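Faniter opens orders for Skadik two-finger hand gripper

31 October 2020

Faniter today opened orders for Skadik, a hand-held gripper kit for recording garment handling in furnished homes. The first batch is 800 units.
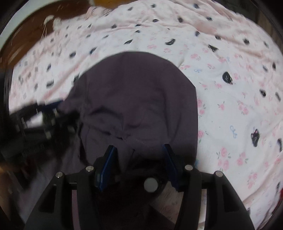

Skadik is supplied singly or in pairs. Each finger is a black linkage, and the pads carry a blue inner face so that their position can be picked out against dark cloth on a printed sheet. "Creased fabric on a bed is the case we test against," said Ghazal Daneshvar, product engineer.

The grid-textured pads are also sold separately, in packs of 34.

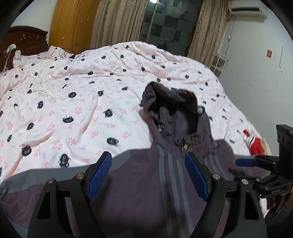

Availability

Kits ship from the Flustel warehouse. Orders of 80 units or more are handled by Siu-fong Huang in trade sales.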